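第四章 现场准备与第一次采集

本章适用于 Nilthorpe 手持夹爪套件(标准版和长柄版)。开始以前,请您已经完成第三章的内容:电池已充满,相机已固定,Lumstead 软件已安装在平板电脑上。如果您从 Phùng 经销点收到的是旧版说明书,请以本文件为准。本文件的修订日期为2019年2月19日。

4.1 选择桌子和房间

套件可以在普通的房间里使用,例如办公室、厨房、休息区或者大厅。不需要专门的实验台。桌面高度最好在操作者的腰部以下,坐着操作也可以,但是手肘必须能够自由活动。

桌面上可以留着日常的东西。我们收到过一些用户的询问,是不是应该先把桌子全部清空。不需要。物品之间有遮挡,有电线,有软的包装,都是允许的。需要清走的只有下面几种:

- 打开的饮料和其它液体容器
- 刀具和没有盖子的笔
- 带有姓名、地址或者电话号码的文件
- 重量超过249克的单件物品(长柄版为163克)
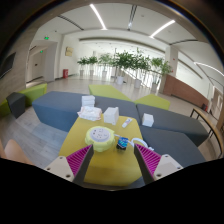 重量的限制只对要夹起的物品有效。放在旁边不动的物品,多重都没有关系,只要手指在移动时不会用力碰到它。如果您不确定一件物品的重量,请用厨房秤称一次,然后把数值写进任务表的"备注"栏。

请检查房间的光线。天花板的灯可以全部打开。窗户的直射阳光如果落在桌面上,请拉上窗帘或者换一张桌子。在一次采集的过程中,请不要开灯或关灯。

注意:镜头的视角很宽。在桌子后面很远的地方走过的人,也可能被记录下来。请在开始前告知同一房间里的人,并且按照您所在单位的规定取得同意。

4.2 检查手指和软垫

1. 用一只手握住手柄,另一只手不要碰扳机。

2. 看两根手指的外侧。每根手指的米色底座是用螺丝固定的。螺丝应该与表面平齐,不应该突出。如果有突出,用套件里的小螺丝刀拧紧,感觉到阻力时就停止。

3. 看两根手指的内侧。带棱条的紫红色软垫应该完整地贴合,没有翘起的角。用干布擦去灰尘。不要使用酒精,也不要使用带香味的清洁湿巾。

4. 慢慢地按下扳机,直到两个指尖互相接触。然后慢慢地放开。重复五次。两根手指应该同时移动。如果一根比另一根先到,请看第七章"手指不对称"。

5. 把指尖张开到最大。在平板的预览画面里,左右两根手指都应该看得见,并且位置大致对称。画面的边缘有黑色的弧形区域,属于正常,不是镜头盖没有取下。

警告:按下扳机时,请不要把自己的手指放在两个软垫之间。夹力虽然不大,但是长时间夹住皮肤会引起疼痛。

说明:软垫是消耗品。在一般的使用下,我们建议每3,000次抓取更换一副。软件会自动计数,在设置页的最下面可以看到。更换以后请按"归零",否则下一次的提醒会不准确。

4.3 连接和校准

1. 长按手柄后侧的电源键两秒,听到一声短的提示音后放开。

2. 在平板上打开 Lumstead,选择"新设备"。列表里会出现以 NT 开头的名称,后面的数字和手柄底部标签上的序列号相同。如果同一个房间里有两套设备,请一定核对序列号。

3. 选择"校准",然后把套件平放在 Badley 底座上。底座必须放在稳定的表面,不要放在沙发或者坐垫上面。

4. 等待进度条走完。标准版需要的时间比较短,长柄版要多等一会儿。在这段时间里不要碰底座,也不要碰放底座的桌子。

5. 屏幕显示"完成"以后,拿起套件,按软件的提示把扳机完全按下一次,再完全放开一次。软件会记录开口的最小值和最大值。

6. 查看校准分数。满分为1000分。分数到达983分或者更高时可以开始采集。如果分数比较低,请先擦镜头,然后从第3步重新开始。连续三次都低的时候,请重新启动套件。

说明:校准的结果会保存到关机为止。更换电池以后必须重新校准。更换软垫以后也必须重新校准。

4.4 建立任务

1. 在首页选择"任务",再选择右上角的加号。

2. 输入任务的名称。名称最多为二十个汉字,请避免使用"测试"、"新的"这样的词,因为在几个星期以后您会很难找到它。

3. 选择动作的类型。第一次使用时,我们推荐"拿起并放下"。"插入"和"折叠"两种类型比较难,请在有一定经验以后再选择。

4. 输入物品的名称。请写一般的名称,例如"盒子"、"纸巾"、"遥控器"。颜色可以写,也可以不写,但是在同一个任务里请保持一致。

5. 输入开始的位置和结束的位置。用桌子的边作为参照比较方便,例如"从左后角到右前边"。不要写"这里"或者"那里"。

6. 选择"保存"。任务在保存以后还可以修改,但是已经录好的片段不会跟着修改。

4.5 第一次采集

1. 站在或者坐在桌子的一侧,把套件举到桌面上方,镜头朝向要夹的物品。手腕放松,不要弯到最大的角度。

2. 在平板上按"开始",或者双击手柄上的录制键。等提示音响过以后再移动。

3. 向物品靠近。速度大约和您平时伸手拿杯子一样,或者稍慢。整个靠近的过程应该是连续的,不要在空中停下来想。

4. 当物品到了两个软垫的中间,平稳地按下扳机。对于软的包装,按到表面轻轻凹下就可以。对于硬的盒子,夹两个平行的面。

5. 先垂直向上抬起一点,再向旁边移动。如果物品后面连着电线,请先看电线的另一端是否自由。电线绕成圈的时候,夹插头附近比较粗的部分,不要夹金属插脚。

6. 把物品放到结束的位置,等底部接触桌面以后再放开扳机。放开以后请向后退一小段距离,使物品在画面里可以完整地看见。

7. 再次按录制键,结束片段。
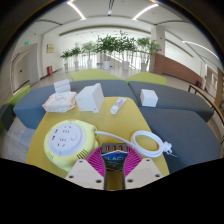 4.6 采集时的注意事项

请用同一只手完成一个任务的全部片段。需要换手时,建立一个新的任务。

另外一只手不应该进入画面。如果必须用另一只手扶住物品,请在任务表里勾选"双手"。

物品掉落时,不要马上停止录制。可以再夹一次,然后正常地完成。软件里有"包含失误"的选项,片段会被单独保存,不会和其它的混在一起。物品掉到地上时,结束片段,把它捡起来,重新开始。

每录完十个片段,请休息一次,并且改变桌上物品的位置。改变的幅度不需要很大。转一个方向,或者和旁边的物品交换位置,都可以。

请不要用套件去夹接通电源的插头、插座或者电线。练习插头类的物品时,必须先断开它和墙上电源的连接,并且由操作者本人确认。

警告:当手柄变得很热,请立刻关机,把它放在硬的、不会燃烧的表面上,等冷却以后联系 Phùng 经销点。不要放在布料、纸巾或者坐垫的上面。

4.7 检查和上传

1. 在任务页打开"片段"。每个片段的右边有一个圆点。绿色表示数据完整,黄色表示轨迹有短的中断,灰色表示还没有检查。

2. 播放黄色的片段。如果中断发生在夹住物品以前,一般可以保留。如果发生在夹住以后,请删除并且重新录制。

3. 看看画面里有没有不应该出现的内容,例如人的脸、手机屏幕、门牌或者文件。有的话,请使用"遮盖"功能,或者删除整个片段。

4. 把平板连接到无线网络,选择"上传"。上传时平板的电量应该高于一半。请不要关闭 Lumstead,切换到别的程序也可能使上传暂停。

5. 等到列表的上方显示"全部已上传",再清除套件里的存储卡。清除以后不能恢复。

说明:如果您所在的单位不允许使用外部的服务器,请在设置里选择"本地保存",并且准备一个外接硬盘。硬盘的格式要求在附录B。

4.8 收起套件

1. 关机,取下电池。

2. 用干布擦两个软垫和镜头的外圈。镜头的玻璃只能用套件里的镜头布擦。

3. 把两根手指放在半开的位置,装进箱子。完全闭合地存放会使软垫留下压痕,特别是在8月这样炎热的月份。

4. 底座和电源线放在箱子的下层,线不要绕得太紧。

5. 电池单独放进防火袋。超过一个月不使用时,请保留一半左右的电量。

常见的故障和更换零件的方法,请看第七章。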